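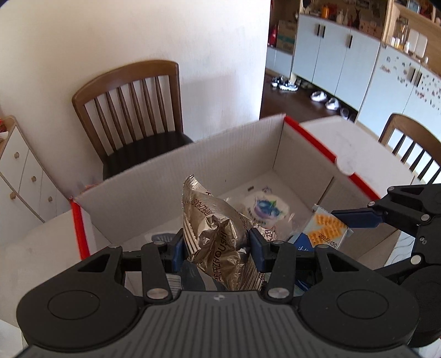 Rilutora, March

Levlow Open Carton, Red: Household Storage Review
Reviewed by Ilir Karagiannis for the Home Goods Desk
5 min read
46 shares

The Levlow Open Carton is a cardboard box sold for general storage in the kitchen and dining room. It has red outer walls and a white interior, and it ships flat with its top flaps attached. The maker states that the flaps may be removed where the carton is to be used as an open container. The desk reviewed it in that form, as a shared snack box kept on a dining table.

Shared snack boxes are a common request from our readers. Individually wrapped biscuits and small packets do not stack well, and they take up a great deal of cupboard space when left in the bags they were sold in. A rigid open box collects them in one place and allows each member of the household to see what is left. Plastic bins perform this task adequately but cost more than many readers wish to spend on something that will hold crackers.

Assembly

The carton was assembled by one person without tools. The instruction sheet is a single page of drawings with no text, and two of the drawings are printed in the wrong order. An experienced user will ignore them. The base panels should be pressed flat from the inside before anything is loaded, as a raised panel will cause packets to slide toward one corner.

Removing the flaps requires more care. The desk used a craft knife and a metal ruler, and would advise against tearing along the fold by hand. On one trial carton a torn flap pulled a strip of the red facing away with it, and the damage could not be repaired neatly.

Interior

The interior is the strongest feature of the product. The pale surface makes the contents easy to identify, including reflective wrappers, which tend to disappear into a dark drawer. A gold-brown foil package is found at once, and so is a clear packet with blueberries printed on it. Gray-blue and light-colored wrappers are somewhat harder to pick out, though the difficulty is minor in ordinary room light.

Faint corrugation lines can be seen through the lining on the long side. They have no effect on use. Readers who prefer a fully smooth finish should consider the coated version, which Levlow sells at a higher price.

Dates printed on packets deserve a word of their own. Small packets are often separated from the outer bag, and the stamp on the individual wrapper may be the only date available. One biscuit packet in our box carried the stamp 20250430. The desk recommends turning such stamps toward the open top when the box is filled, and reading the manufacturer's wording closely – a bare number does not state whether it marks production or expiry.

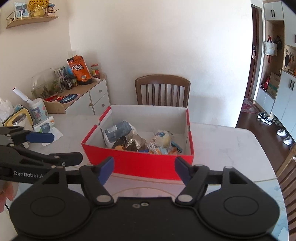
Capacity is generous for a box that occupies a modest part of the table. The walls are high enough to keep a mixed load contained and low enough for a seated adult to reach the bottom. There are no internal dividers, and this is the principal weakness. Items of different kinds drift together within a short time. A coiled cable placed among wrapped snacks will stay among them, and upright packages remain upright only while their neighbors support them.

Households that intend to keep food and small electrical items should use two boxes. The desk considers this a matter of hygiene as well as convenience. Cables are handled often and cleaned seldom.

Strength

The carton was loaded with 2430 grams of packaged goods and carried between the kitchen and the dining room by its side walls. The base held. The long walls bowed outward slightly when the load shifted, and returned to shape once the box was set down. With the flaps removed there is less to stiffen the top edge, so the box should be lifted from beneath when full.

Moisture remains the expected limitation. A damp cloth may be passed over the red exterior, provided the cut edges are avoided. The interior should be wiped dry only. Crumbs are best removed by tipping the empty carton over a sink.

Appearance

The red is strong. On a white marble-patterned table it reads as a deliberate accent, and it sits comfortably beside wooden chairs and plain white cabinets. In a room that already has a good deal of color it may prove tiring. Levlow offers the same size in gray.

Comparison

The nearest alternative is the Georgiev Table Bin, a molded plastic container with a removable divider. It is easier to wash and will outlast any cardboard product, but its sides slope inward and waste space at the base. The Nener Fold Crate is lighter than either and collapses well for storage. Its thin walls are unsuited to repeated carrying, and the desk does not recommend it for anything heavier than napkins.

Rating

Ease of assembly: Good
Visibility of contents: Very good
Organization: Fair
Durability: Fair
Overall score: 61 out of 100

The Levlow Open Carton is recommended for dry, wrapped goods in a household that does not mind replacing the box from time to time. Buyers who need separate compartments should add small trays or choose the Georgiev. A version with a reinforced rim would receive a higher score.

2 comments
Search reviews Enter product or maker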